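*8 October 2022*

# Small jobs on a crowded bench

I run a repair and test shop with five people in it. We fix lab instruments for small clinics and a couple of water companies, and every April I sit down with the budget and look at whether a robot arm would pay for itself. I have done this often enough to have an opinion, and the opinion is that an arm can now do a fair number of the motions in our work and very few of the jobs.

The difference matters more than the sales people let on. A motion is closing two fingers on a capped tube. A job is "put the samples back where they go and tell me if one is wrong." We pay people for jobs. When a vendor shows me a motion, I try to work out how many more of them stand between it and something I could take off someone's list.

The bench work people want automated is mostly dull and close together. Capped containers go in a rack, a button gets pressed, a meter gets picked up and put down. Nothing is heavy. A new hire learns it before lunch. It looks like the easiest work in the building to hand over, and I thought so too until I started writing it out in steps.

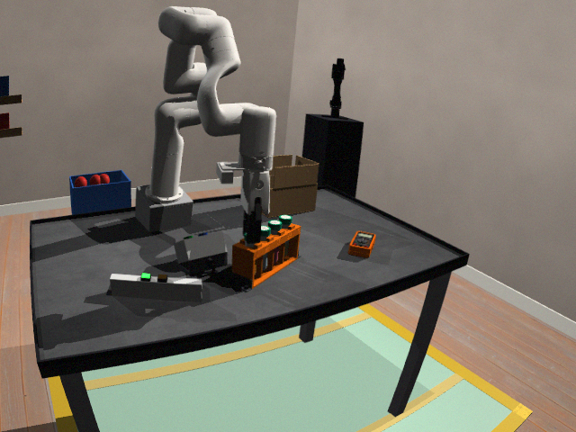
We wrote out one of ours in full. Taking a batch of samples through a check, from the rack to the written result, came to 362 steps once we included every reach, grip, lift and look. Our first try had 20 steps on it, and we were pleased with that list for a whole afternoon. Everything missing from it was something a person does without deciding to, like shifting a lead with the back of the hand or turning a tube so the label faces out.

Ouali, who make the planning software we tried, handle the long list well. I want to be fair to them. You can move the rack a few inches and their program finds it again, and a few years back that would have cost us a day of setup. Simulation has helped a great deal as well. You can build your bench on a computer, put an arm beside it, and find out that the elbow hits a shelf before you have bought either one. We would have made two bad purchases without that.

What simulation did not tell us was how stiff our caps are. Some of ours have been opened hundreds of times and some are new, and they don't feel the same. Our people adjust without noticing. The gripper we had on loan from Fetach used one force for all of them, and when we set it for the new caps it squeezed the old tubes too hard. You can fix this with a force sensor and a good deal of tuning. The quote for the tuning was higher than the rent on the arm.

Buttons are the other thing. A button looks like the simplest target there is, and pressing one is simple, provided you know that it was the right button, that it went all the way in, and that the machine behind it took notice. A person hears the click and glances at the panel. For the arm, each of those is a separate check that somebody has to write and keep working when the panel gets replaced.
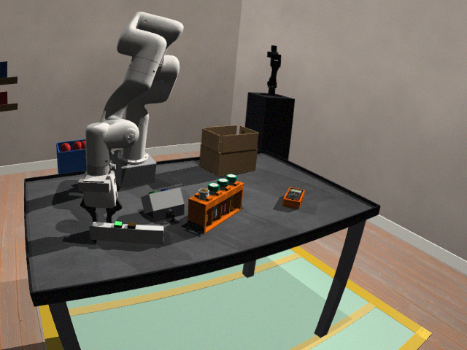 So the count I care about is how often a person has to step in. During our trial we ran 907 cycles of a single task, moving one tube out of the rack and back. Most were fine. The trouble is that the ones that weren't fine came at no set time, so someone had to stay within earshot. If a technician has to stay within earshot, I have bought a very expensive reason for that technician to stand there.

Larger shops will see it differently, and they should. Furkeck runs one kind of tube all day, on benches that were laid out for the machine, and I am told they're happy. If my work looked like theirs I would sign the order. Ours changes from one hour to the next, and the bench is shared with whoever needs it.

The same goes double for houses. I get asked at family dinners when a robot will load the dishwasher. A kitchen is my bench with worse lighting and a dog, and the plates are never where they were yesterday. Briltuso has been promising a home arm for years. I'd like to see it put away one drawer of mixed lids without help before I hear any more about dinner.

I'll run the numbers again next April. If the tuning comes down to a price I can pay once, and the arm can stop and call for help before it breaks something, I will rent one for the night batch and leave the day work as it is.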